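Orkport students take sorting task to regional robot contest

ORKPORT — The robotics club at Orkport High School will enter the simulation division of the Pinemell Robot Challenge in July, the first time the school has signed up for the event.

Teams work entirely on screen, with a brown table, small parts and colored bins.

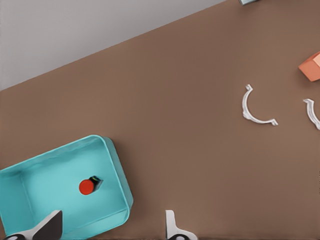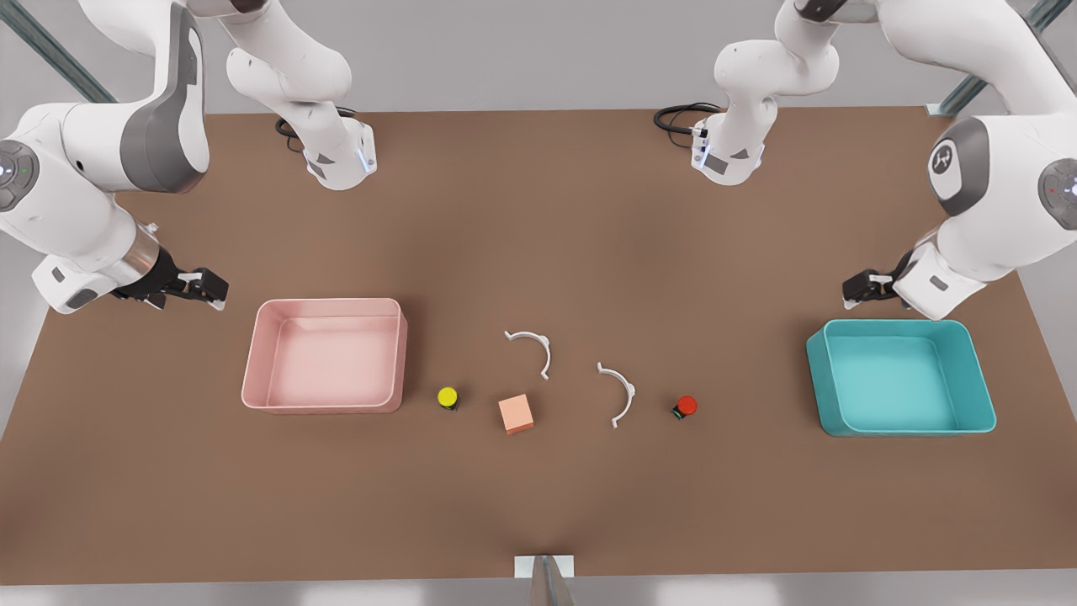
The club has 8 members and meets after classes in the school's computer lab. Students write the program that tells the simulated arms where to reach, when to close and which bin to use. Each entry gets 3 scored runs, and the best 2 count toward the final standing. Parts are moved to new spots before every run, so a program that relies on fixed positions will lose points.

Members said the curved clips have given them the most trouble, and they have rewritten that section of the code more than once this spring.

Ahuja Tooling, a machine shop in neighboring Vurstead, gave the club $400 to cover the entry fee and software costs. The school is paying for the bus.

The contest begins at 9 a.m. in the Pinemell Community College gym. Admission is free. Students who want to join the club for the fall can sign up at the school's front office.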